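作業室の壁紙および天板の更新について

平素より当ブログをご覧いただき、厚く御礼申し上げます。筆者ヤドヴィガ・ガイェフスキの作業室につきまして、八月より進めておりました内装の更新が完了いたしましたので、以下のとおりご報告申し上げます。

従前の壁は無地の灰色であり、長時間の作業には いささか重い印象がございました。このたび、ヤシンスカ通りの内装店Flamardにて、水彩調の蝶を散らした白地の壁紙を購入いたしました。価格は一巻270クローネ、幅は40センチメートルでございます。柄合わせに不慣れなため、最初の一枚は貼り直しとなりました。二枚目以降は友人のダヌタ・チャルネツカ氏に上端を押さえていただき、五日間で三面すべてを仕上げております。

天板には、白と灰色の大理石模様を選定いたしました。当初は木目調を検討しておりましたが、蝶の色数が多いことから、台は淡い色に統一すべきとの同氏のご意見に従ったものです。

また、工作用の板材の置き方も見直しました。従来は平積みとしており、下の板を取り出すたびに上の山が崩れておりました。現在は立てて並べる方式を試行しております。厚紙の板は反りやすいため、淡色の板と隣り合わせにしております。 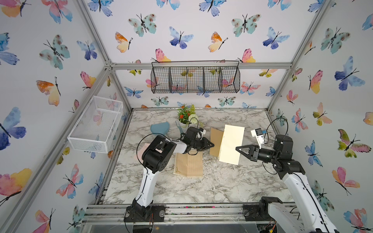
蝶柄の壁紙と大理石模様の天板。中央に立てた板二枚。

壁紙の継ぎ目の処理と、余った端材の用途につきましては、次回の記事にて取り上げる予定でございます。同じ柄をお使いの方がいらっしゃいましたら、コメント欄にて糊の銘柄をご教示いただけますと幸いに存じます。

2022年10月9日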